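Spent Sunday afternoon at the Lockyer, the corner bar on Kastdale Street. First time in since it changed hands in October. Short thread.

Merle Ormsby ran it for years and sold to Tegan Pirihi, who used to tend bar there on weeknights. Same stools, same back door that sticks. The jukebox is gone.

The tap list went from six beers to 12. Two of them are from Flastari, the little brewery out past the rail yard. The brown ale is good. The pale is fine.

A pint is a dollar more than it was under Merle. Well drinks are the same price. Cash only until the new card reader gets set up.

The crowd early on is still the shift workers from Huvport. They come in at three, sit along the left side and leave by five. After that it gets younger and louder.

Tegan told me the legal capacity is 100. I have never seen it anywhere near that. On Sunday it was maybe a quarter full, with football on one TV and the sound off.

Trivia moved from Tuesday to Wednesday. Salvador Bastos still hosts. The music round is shorter now, and I think that's an improvement.
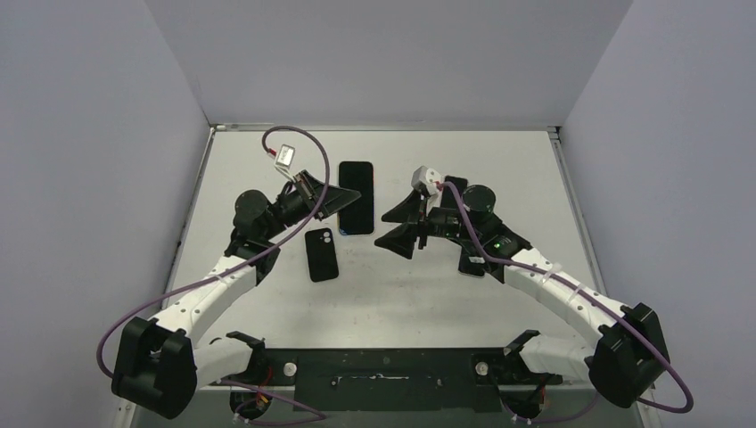
Food is a short menu from the window in back. Malathi Marar cooks Thursday through Sunday. I had the lamb roll and would order it again. The fries need salt.

Pieter Boersma asked me if the pool table survived. It did – new felt, same slope toward the corner pocket by the restrooms. Still a dollar a game.

The patio is closed until spring. Smokers are out front on the sidewalk, and the upstairs neighbors have already complained once.

I'd put it a little behind the old place for quiet and ahead of it for beer. Going back Wednesday for trivia if anyone needs a fourth.

Bus note: the 347 stops a block away but quits at 11 on Sundays. I walked home.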